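Shared Tables at Prundholm: Frequently Asked Questions
Building Services, Prundholm Office Center

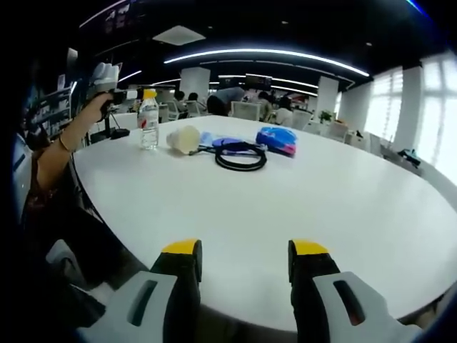
The following questions are those most often received from tenants and day members regarding the shared tables on the open-plan floor. The answers apply to all users of the floor, including guests. Where a tenant's license agreement differs from this page, the license agreement takes precedence.

USING THE TABLES

Who may use the shared tables?
Any tenant or day member with a valid access card may use them. Guests may use a shared table when accompanied by their host. Cards are issued at the front desk, and a replacement card costs $3.

Do the tables need to be reserved?
Individual seats do not. A whole table must be reserved through the Drallix booking page, which tenants reach with their usual building login. Day members may request a whole table at the front desk. A reservation lapses if the table has not been taken up within 20 minutes of the start time.

May a table be left set up overnight?
Not as a rule. Tables are cleared every evening at 7:30 p.m. so that the cleaning staff can wipe the full surface. Tenants who need a setup to remain in place for more than one day should apply to Building Services for an extended reservation, stating what will be left out and for how long. Approved setups are marked with a printed card. Please do not write your own card.

May the tables be moved or pushed together?
Tables may be moved only by Building Services staff. Requests for a different layout should reach us by noon on the working day before it is needed.

FOOD, DRINKS AND PACKETS

Are drinks permitted?
Yes. Water and other cold drinks should be in a bottle with a cap or in a cup with a lid. Open cups are permitted in the kitchen and lounge areas only. An open cup that tips over on a shared table tends to reach the neighboring user's papers before anyone has noticed it, and most of the damage reports we receive concern liquids.

Is eating permitted?
Wrapped snacks may be eaten at the tables. Hot meals, and foods with a strong smell, should be taken to the kitchen. Unopened packets may stay on the table while you are working, provided they leave with you.

What should be done with empty bottles, cups and wrappers?
Bottles should be emptied, capped and placed in the recycling bin beside the kitchen door. Used paper cups and plastic wrappers go in general waste. Reusable cups belong in the kitchen, on the rack to the left of the sink. Please do not stack used cups on the table for the cleaning staff to collect.

CABLES AND SMALL ITEMS

How should cables be stored?
Cables should be coiled in a loose ring, with both connectors brought to the same side, and returned to the cable drawer under the printer. Tight winding around the hand or around the charger damages the cable near the connector. Fasteners are kept in the same drawer.

May cables be borrowed from the drawer?
Yes, for use on the floor during the same day. Cables belonging to the building carry a gray tag. A cable without a tag is treated as lost property and should be handed to the front desk, even if it appears to be a spare.

May a cable be run across the table to a floor outlet?
Only where it does not cross a walkway. If no nearby outlet is free, please ask at the front desk for a different table. Extension leads brought from home or from another office are not permitted.

CLEARING AND CLEANING

What does "clear the table" mean?
A cleared table has nothing on it. This includes items pushed to the far side or gathered at one end. We recognize that many users move their things into a corner to make working space, and this is perfectly acceptable during the day. At the end of the session, however, every item must be taken away, put in its proper place or thrown out.

We suggest the following order:
Remove trash and recycling first.
Take cups to the kitchen.
Coil cables and return them to the drawer.
Collect personal items, including small packets and wrappers lying flat.
Wipe the surface with a damp cloth.

Which products may be used on the tabletops?
Water and a soft cloth are sufficient for daily use. Cloths are kept in the kitchen cabinet. Scouring pads, bleach and solvent-based sprays dull the finish and must not be used. Ink and adhesive marks should be reported — please do not attempt to scrape them off.

Is there a charge if a table is not cleared?
The first two occasions result in a written reminder. A charge of $100 may be applied from the third occasion within the same quarter. Damage to a tabletop is assessed separately, and the cost of a replacement top is currently $491.

LOST PROPERTY

What happens to items left behind?
Items found after 7:30 p.m. are placed in a labeled tray and kept at the front desk for 14 days. Food and opened drinks are thrown out the same evening. Bags, electronic devices and jewelry are locked away and can be collected only in person, with an access card or other identification.

An item of mine was thrown out in error. Can I claim for it?
Claims should be made in writing within five working days and should include a short description of the item and where it was left. The building accepts no liability for unlabeled food, packaging or containers.

QUESTIONS AND REQUESTS

Who is responsible for the shared tables?
Despina Antoniadis, Floor Services Manager, is responsible for the tables, the cable drawer and the lost property trays. Evening cleaning is carried out under contract by Michailidis, and cleaning staff are not able to grant exceptions to the rules on this page.

How can a problem be reported?
Call extension 249 between 8:00 a.m. and 5:30 p.m., or leave a note at the front desk giving the table number. Table numbers are printed on the underside, near the leg closest to the window.

Do the same rules apply at the Edby building?
For the most part. Edby has no cable drawer, and its tables are cleared at 6:00 p.m. Users with cards for both buildings should consult the notice at the Edby reception desk. This page will next be reviewed in March.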